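Wornell open day, robot arm demo (who else went?)

brikar_jo
7 October 2020

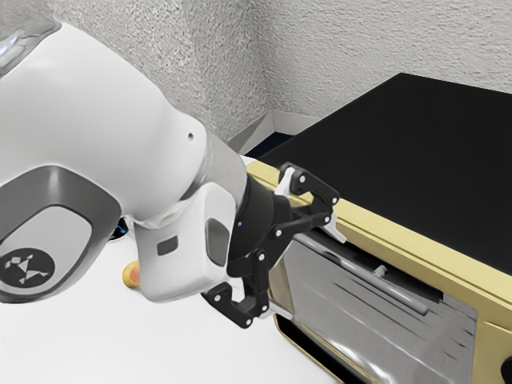 So glad I made the drive to Brikarthorpe! Ladi Balogun ran the simulator session and let us pick the kitchen tasks ourselves. I stayed for 2 rounds and would have stayed for more.

tapedeck9
Same! Though I wish they'd shown more on real hardware. A simulated toaster oven never has a sticky door.

brikar_jo
Fair, but you can run it 200 times over lunch and change one thing each time. That part sold me.

tapedeck9
200 runs of the wrong friction is still the wrong friction :)

mossgate
Ladi did say the door hinge was the piece they kept retuning in September. Are the slides up anywhere?

brikar_jo
Not yet, I asked at the desk.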